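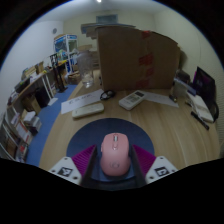

Tênis e Calçados > Lançamentos e reposições

Tópico: Narnus relança o modelo de couro em agosto, vale a espera?

solado_gasto escreveu:
Boa tarde, pessoal! Faz tempo que não abro tópico, mas essa eu precisava dividir com vocês. A Narnus confirmou na newsletter que o Meltar volta em agosto, na cor areia com sola caramelo, aquela mesma que sumiu das lojas antes de eu juntar coragem (e dinheiro) pra comprar. O preço anunciado é R$ 856, sem frete. Eu tive um par preto durante uns bons anos, usei em casamento, em viagem, em fila de cartório, e até hoje sinto falta dele. Minha dúvida é se espero o lançamento ou se pego logo um usado em bom estado, que tenho visto aparecer com alguma frequência. O que vocês fariam?

cadarco_duplo escreveu:
Que notícia boa, amigo! Eu esperaria, sem pensar duas vezes. Usado com sola de borracha clara é uma loteria: por fora está lindo, você calça, anda dois quarteirões e a cola abre. Aconteceu comigo com um Plakov que comprei de um rapaz muito simpático, por sinal, que nem tinha culpa. O par ficou guardado na caixa tempo demais e a cola ressecou. Gastei com sapateiro e ele nunca mais ficou igual.

marina_pe41 escreveu:
Vou discordar com todo o carinho -- R$ 856 num tênis que já foi bem mais barato me parece demais. E a newsletter não diz uma palavra sobre a forma. Na última reposição eles estreitaram o bico e quem tem pé largo, como eu, ficou na mão. Tive que subir um número e aí sobrava no calcanhar, fazia bolha, uma tristeza. Se aparecer um usado da primeira leva no seu tamanho, com fotos boas da sola e da palmilha, eu iria nele.

solado_gasto escreveu:
Marina, essa da forma eu não sabia! O meu preto era da primeira leva e vestia como uma luva. Alguém aqui tem os dois pra comparar?

tio_do_camurca escreveu:
Tenho os dois, 42 em ambos. O novo é mais justo na frente, sim, mas achei exagero dizer que não dá pra usar. Depois de umas semanas o couro cede e fica ótimo. O que me incomodou mais foi a língua, que ficou fininha e escorrega pro lado. Resolvi passando o cadarço por aquela alcinha do meio, que muita gente ignora. Quanto ao preço: na Prasertsri vi a edição especial por R$ 1.495, então perto disso o valor da newsletter até parece amigo, rs.

marina_pe41 escreveu:
Tio, couro cede pra quem tem pé normal, rs. Eu dei três meses de chance pro meu e ele foi parar com a minha irmã, que está felicíssima. Mas aceito o argumento da alcinha, vou testar num outro par que tenho aqui.

cadarco_duplo escreveu:
E aquela edição de R$ 1.495 é a mesma coisa com uma caixa mais bonita, gente. Peguei na mão, dobrei, cheirei (sim, eu cheiro tênis na loja, me deixem) e não senti diferença nenhuma no couro.

tio_do_camurca escreveu:
Aí já não concordo! O forro é outro, de couro também, e no calor isso faz uma diferença enorme. Se vale o dobro é outra conversa, cada um sabe do seu bolso.

pisante_novo escreveu:
Oi, gente, sou novo por aqui e estou aprendendo muito com vocês. Sabem se vai ter numeração 45? Sempre que me animo com um modelo ele para no 43.

solado_gasto escreveu:
Seja bem-vindo! Pela newsletter vai do 35 ao 45, mas os extremos costumam sair em pouca quantidade, então deixa o cadastro pronto no site. No meu caso, acho que vou esperar agosto, provar na loja física e só então decidir. Se o bico apertar, volto aqui pra dar razão à Marina, e aí procuro um usado com calma. Quem vir um 41 areia da primeira leva, por favor me manda mensagem!

marina_pe41 escreveu:
Combinado, vou ficar de olho pra você. Leva a meia que você costuma usar quando for provar, e vai no fim da tarde, que o pé já está mais inchado.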